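Edonus Linen Care Handbook
Section 3: Washing, drying and folding small towels

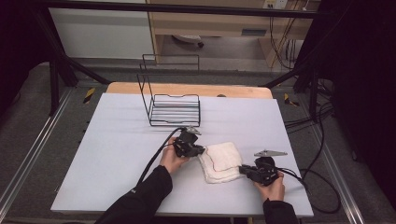
Photo: Edonus / Punavham workroom

3.1 Before you start

This section covers face cloths, hand towels and any other small terry item up to the size of a bath mat. Sheets and duvet covers are in Section 4. If you have come straight here because your towels have gone stiff, skip to 3.5, but you will probably be sent back.

A good deal of towel advice is repeated because it sounds right. We tried most of it in the Punavham workroom before rewriting this section, and a fair part of the old text has gone. Where we have kept a step, it made a difference we could feel or see. Where we were not convinced, we say so.

You will need:
A washing machine with a spin speed you can change
Ordinary washing powder or liquid
A flat table, at least twice as wide as the towel
A clean sheet to cover the table
A rail, line or tumble dryer

You do not need towel tonic, dryer crystals, scented beads or a folding board. Some of these are sold by shops that also sell this handbook.

3.2 First wash

1. Read the care label. If it disagrees with this handbook, follow the label.
2. Wash new towels by themselves. They shed a lot of fluff the first time and it clings to dark clothes.
3. Use half the amount of powder shown on the packet. The packet was written by people who sell powder.
4. Do not add softener.
5. Run a full rinse, then a second one if the water still looks cloudy.

Note: Many guides tell you to soak new towels overnight in salt water to "set" the colour. We soaked one batch and left another alone. After 7 washes we could not tell them apart, and neither could anyone we handed them to. Modern dyes are either fixed at the mill or they are not.

Note: Vinegar in the first rinse is harmless in small amounts. We saw no gain from it on new towels. It may help on old ones, see 3.5.

Caution: Never mix vinegar with bleach, in the drum or in the drawer. The gas given off is poisonous.

3.3 Everyday washing

1. Shake each towel out before it goes in.
2. Fill the drum loosely. You should be able to put your hand in flat above the load.
3. Wash at 41 degrees or the nearest setting your machine has. Our older machine at Grarnodside shows odd numbers on its dial and that is where it stops; 40 on yours will do.
4. Use a hot wash now and then, if the label allows it, for towels used on floors or by anyone who is ill.
5. Take the load out as soon as it ends. A wet towel left in a shut drum will smell by the next morning, and no amount of scent will cover it for long.

Caution: Do not wash towels that have been used to wipe up cooking oil and then put them in a tumble dryer. Oil can stay in the cloth after washing and may catch fire in the heat. Dry these on a line, or throw them away.

Note on "antibacterial" rinses: the claims on the bottle usually come with a small star beside them. Find the star and read what it points to before you pay extra.

3.4 Drying and folding

1. Snap the towel hard, twice, by one short end. This lifts the loops.
2. Hang it by a short end, with a small overlap on the rail. Do not double it over the middle unless you have no room.
3. If you use a dryer, choose low heat and stop while the hems are still slightly damp. Finish on a rail.
4. Cover the table with the sheet. Bare tables pick up dust, and rough ones pull loops.
5. Lay the towel flat and smooth it from the middle outwards. It does not have to be perfect. Terry cloth will always look a bit rumpled, and pressing it down only flattens the pile.
6. Bring one short end to the other. Line up the hems first and let the sides follow.
7. Fold again the same way. Stop there for a face cloth. For a hand towel, fold once more across.
8. Stack with the rounded fold facing out.

Note: We are often asked about the three-part "hotel fold". It looks tidy on a rail. It takes longer, it comes undone when someone pulls the towel below, and we can find no hotel that claims to have started it.

Note: Rolling saves space in a deep basket and wastes it on a shelf. Anyone who tells you it always saves space has only tried one of these.

Caution: Do not iron terry towels. A hot iron crushes the loops and the towel soaks up less water afterwards.

3.5 Stiff, smelly or thirstless towels

Stiff towels
Usually too much powder, hard water, or drying in still air. Wash once with no powder at all. If the water foams, powder was the cause. Repeat until the foam stops. In a hard water area, half a cup of white vinegar in the rinse drawer may help. Check your machine's manual first, as some makers warn that it wears out rubber seals.

Smelly towels
Wash at the hottest setting the label allows and dry the same day. If the smell comes back as soon as the towel gets wet, clean the machine, including the seal and the drawer.

Towels that will not soak up water
Nearly always softener. It coats the loops. Stop using it and expect several washes before you notice a change. We were told one wash would do it, by the Friesen product leaflet among others. It did not in our trials.

Thin or bald patches
There is no cure. Cut the towel up for cleaning cloths.

3.6 How long should a towel last?

You will see 300 washes quoted in shops and catalogues. We asked several sellers how the figure was reached and got no test that we could repeat, so we have left it out of the care table. A towel is finished when it stops drying you.

Section last revised Mar 30, 2019. The February draft gave a softener dose in step 4 of 3.2. Please cross it out if you are still using that copy.

Continue to Section 4: Sheets and duvet covers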